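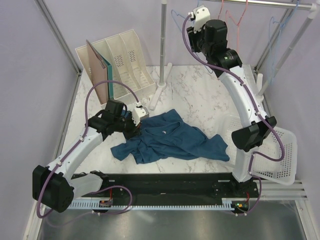
*Dunkel blaugrünes Shirt, zerknittert auf dem Tisch, rechts daneben der weiße Korb.*

## Shirts falten auf dem Tisch

Zum Falten eignet sich jede glatte Fläche, auf der ein Shirt ganz ausgebreitet Platz hat. Eine Tischplatte ist besser als das Bett, weil die Matratze nachgibt und der Stoff beim Glattstreichen mitwandert. Die Höhe sollte so sein, dass man mit geradem Rücken arbeitet. Wer sich bei zwei Ladungen Wäsche ständig bücken muss, hört nach der ersten auf.

Der Korb gehört neben die Arbeitsfläche, und zwar auf die Seite der Hand, mit der man zugreift. Fertige Stapel kommen auf die andere Seite oder nach hinten. So kreuzen sich die Wege nicht, und es fällt nichts Gefaltetes zurück in den Korb.

### Vor dem ersten Knick

Die Wäsche muss ganz trocken sein. Am längsten feucht bleiben die Achselnähte, der Bund und bei dickeren Stoffen der Kragen. Kurz mit dem Handrücken prüfen, der spürt Restfeuchte besser als die Fingerspitzen.

Dann das Shirt an den Schulternähten fassen und einmal kräftig ausschlagen. Damit verschwindet ein guter Teil der Falten, bevor sie auf dem Tisch liegen. Ein Knäuel, das man direkt auf der Platte auseinanderzieht, verzieht sich leicht am Saum.

Linksherum gewaschene Teile jetzt wenden. Dunkle Farben wasche ich immer auf links, Blau und Petrol sowieso, sonst werden die Kanten an den Nähten schnell grau.

### Vorn oder hinten?

Bei Rundhalsshirts verrät es der Ausschnitt: Vorn ist er meist tiefer geschnitten, hinten sitzt das Etikett. Bei eingedruckten Etiketten, die sich mit der Zeit auswaschen, hilft ein kleiner Stich mit farbigem Garn innen am Nacken. Das dauert keine Minute und hält so lange wie das Shirt.

### Langarmshirt in fünf Schritten

1. Mit der Vorderseite nach unten auflegen, Ausschnitt vom Körper weg. Von der Mitte nach außen glattstreichen.
2. Rechte Seite bis zur Rückenmitte einschlagen. Der Ärmel liegt jetzt quer über dem Rücken.
3. Den Ärmel an der Schulter umknicken und gerade nach unten legen, parallel zur Außenkante. Der Ärmelabschluss darf nicht über den Saum hinausragen. Ist der Ärmel zu lang, wird er am Ende noch einmal nach oben geschlagen.
4. Linke Seite genauso.
5. Den Saum bis knapp unter den Ausschnitt hochschlagen, dann noch einmal zur Hälfte. Umdrehen, fertig.

Bei kurzen Ärmeln fällt Schritt 3 weg, sie werden nur flach mit eingeschlagen. Für Schubladen, in denen die Teile stehen sollen, im letzten Schritt dritteln statt halbieren. Das Päckchen ist dann schmaler und kippt weniger.

### Gleiche Breite ohne Lineal

Ordentliche Stapel entstehen dadurch, dass alle Teile gleich breit sind. Ein fester Karton als Schablone genügt, bei mir ist es die Rückseite eines alten Zeichenblocks, zugeschnitten auf 30 cm Länge und eine Breite, die zur Schublade passt. Er wird oben unter den Ausschnitt auf den Rücken gelegt, die Seiten werden darüber geschlagen, dann zieht man ihn nach unten heraus.

Bouchra Chraibi aus unserem Haus kommt ohne Schablone aus und nimmt zwei Handbreiten als Maß. Geht auch, solange immer dieselbe Person faltet.

### Wenn die Falten bleiben

Stark zerknitterte Baumwolle muss nicht unbedingt gebügelt werden. Mit der Sprühflasche leicht anfeuchten, mit flachen Händen glattziehen und auf einen Bügel hängen. Nach einer Stunde ist das meiste draußen, nach einer Nacht ist das Shirt auch sicher wieder trocken.

Wer bügelt, sollte das nicht ungeschützt auf dem Tisch tun. Manche Platten vertragen keine Hitze, und Dampf kann in Fugen und Kanten ziehen. Eine gefaltete Wolldecke mit einem Baumwolltuch darüber reicht für ein einzelnes Teil. Für mehr lohnt sich das Bügelbrett.

Jersey immer in Richtung der Maschen bügeln, also längs. Kreisende Bewegungen leiern den Stoff aus.

### Der Wäschekorb

Kunststoffkörbe sind leicht und lassen sich auswischen. Vor dem Einräumen sauberer Wäsche einmal mit der Hand am Rand entlangfahren. Grate vom Guss ziehen Fäden, besonders bei Feinstrick. Mit feinem Schleifpapier, Körnung 240 oder ähnlich, sind sie schnell weg.

Den Korb nicht bis oben füllen. Was unten liegt, wird gepresst und knittert, vor allem wenn es noch warm aus dem Trockner kommt. Zwei halbe Körbe sind besser als ein voller. Lässt sich das Falten nicht gleich erledigen, die Shirts wenigstens flach übereinander hineinlegen und Socken und Handtücher getrennt halten.

### Stehsammler für flache Sachen

Stehsammler aus Kunststoff, wie man sie für Akten nimmt, taugen im Schrank auch für Textilien. Auf den Rücken gelegt, bilden sie Fächer für Schals, Tücher oder dünne Shirts. Aufrecht nehmen sie Geschirrtücher auf. Vorher die Tiefe des Regalbodens messen, viele Sammler sind länger, als man denkt, und stehen dann vorn über.

Auf dem Falttisch selbst ist einer praktisch für alles, was beim Falten auffällt: das Teil mit dem losen Knopf, die einzelne Socke, die Hose mit offenem Saum. Einmal im Monat wird er geleert und geflickt. Was im April drinliegt und im Sommer immer noch, wird zu Putzlappen.

### Wie oft?

In unserem Haushalt wird montags gefaltet, in zwei Durchgängen. Ein Korb Oberteile dauert rund 30 Minuten, wenn nichts gewendet werden muss. Handtücher gehen schneller, Bettwäsche zu zweit.

Zum Schluss die Platte mit einem feuchten Tuch abwischen. Flusen sieht man auf hellen Flächen mit Maserung schlecht, sie landen dann beim nächsten Mal auf den dunklen Sachen. Für die Shirts selbst reicht ein leicht angefeuchteter Gummihandschuh, immer in eine Richtung gestrichen.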